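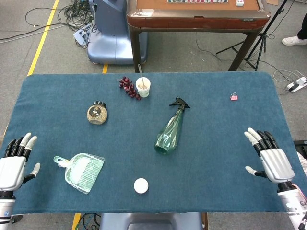 Divis Bench Practice Pack
Shared-table rules for two-handed robots and the people who keep walking up to them

By Illow
Part no. Divis 964
$488 per table, tax extra
Usually ships within a week, longer in January when the warehouse is at the beach

Every lab already has rules for its robot table. They live in an old email, on a sticky note that has lost its stick, and in the head of the one person who is on leave. The Divis pack puts them on the wall in type large enough to read from the doorway, along with what you need to mark out the floor and set up the table. It is written for tabletop manipulation work with ordinary household items, where the arm is strong enough to matter and the objects look too harmless to worry about.

It doesn't replace your risk assessment. Please do one. We've had customers ask whether the wall card counts, and it doesn't, even framed.

What's in the box
Wall card, A2, wipeable, 51 rules in plain English
Bench book, spiral bound, same 51 rules with the reasons and the arguments
Table cloth, plain blue, hemmed
Yellow floor tape, two rolls
Object cards, pad of 600
Cable ties and a bag of hook-and-loop strap
One marker pen, which will go missing

The floor
Tape goes down before the robot is powered, and it goes down where people walk. Most teams do it the other way round, taping a handsome rectangle on the day of the safety visit and then stepping over it for the rest of the year. The book asks you to watch the room for a morning first. Mark the reach of both arms with the elbows out, add your margin, then see where the kettle is. If the short way to the kettle crosses the line, move the kettle.

The line means one thing: past it, you have told the operator you're coming and the operator has answered. A nod counts. Shouting "just grabbing my charger" while already bent over the table does not. Rule 9 covers this and is the only one printed in bold.

Cables get their own page. Run them along the wall or strap them into a single bundle. Power boards stay off the walking route and away from anything that holds liquid. We sell no clever product for this. It's strap and patience.

The cloth
People assume the cloth is for looks. It gives small hard things something to sit on, it keeps glass from skating about, and it gives the cameras a plain background to work against. It also shows crumbs, so somebody will eventually clean it. Pull it flat at the start of each session and check the near edge, where sleeves and chair arms drag it. A ruck in the cloth will tip a paper cup long before the robot gets the chance.

Hands at rest
Before anyone resets the objects, both hands go to the home pose: down at the sides of the table, fingers open, still. The operator says "home" aloud. The person resetting says "going in", sets the objects, steps back over the tape and says "clear". It feels like amateur theatre for the first few days. By the second week you'll be doing it at your own kitchen bench.

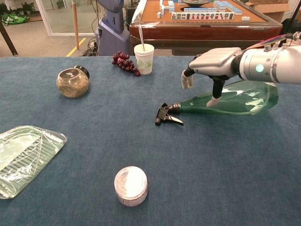 Object choice takes up the longest chapter in the bench book, mainly on account of how many people believe that a thing from the supermarket can't cause trouble. The book sorts objects by what happens if they're dropped, squeezed or knocked, and asks you to fill in a card for each before it goes on the table. A spray bottle lying on its side wants a different card from the same bottle standing up: the trigger sits low against the cloth, the neck is long and slim, and a thumb coming down over see-through green plastic gives the vision people plenty to complain about. Write down which way the nozzle points and make sure it isn't at anyone. Cups with a straw go in the "knocks easily" group whatever is in them. Glass jars are allowed, lids on. Fruit is allowed too, with a time limit, and once it has been handled by a robot it is no longer lunch.

Things still in their plastic wrap
Allowed, if wrapped is what you mean to test. Wrap slides, crackles and throws back light in ways that change with every touch. Note "wrapped" on the card, and don't peel it halfway through a set because the results were getting you down.

Food and drink
Props live on the cloth. Your own coffee lives on the other side of the room. The two must never look alike, so if your props include disposable cups, staff drink from mugs. This rule was added in the second edition and we would prefer not to discuss it.

The room around the table
Other furniture within reach of the arms counts as part of the bench and gets the same cards and the same tape. Furniture beyond reach still counts if people gather at it. A games table a couple of steps behind the work area is fine with us, provided the players know that their chairs stay outside the line and that a robot finishing a good run is no reason to leap up. Boxes waiting to be unpacked go against a wall. So does everything you were planning to deal with tomorrow.

Indicator lights
If your arm has a status light, write its colours on the wall card in the space provided. Don't trust memory and don't trust the colour to mean what it meant on the last robot. No light of any colour replaces the spoken "clear".

Which edition do I need?
Divis: one table, one robot with two hands. Most people want this.
Divis Long: for benches over two metres, with extra tape and a second wall card for the far end.
Tiongson insert: adds a chapter on teleoperated sessions, including headsets, handovers and how long a person should be asked to do it before lunch. Fits either edition.
Grestier frame: holds the wall card. Aluminium, grey, four screws. Does nothing else and has our best reviews.

Care
The cloth is cold wash, line dry. Tape lasts some 600 crossings by trolley before the edges lift; replace it in full lengths, as patched tape reads as optional. The wall card wipes clean with a damp rag. Used object cards should be kept with the session records.

Returns
Unopened packs within the month. Opened packs if something is missing, the marker pen excepted. We won't take back the bench book on the grounds that you disagree with rule 31. Plenty of people disagree with rule 31, and there's a blank page opposite it for the purpose.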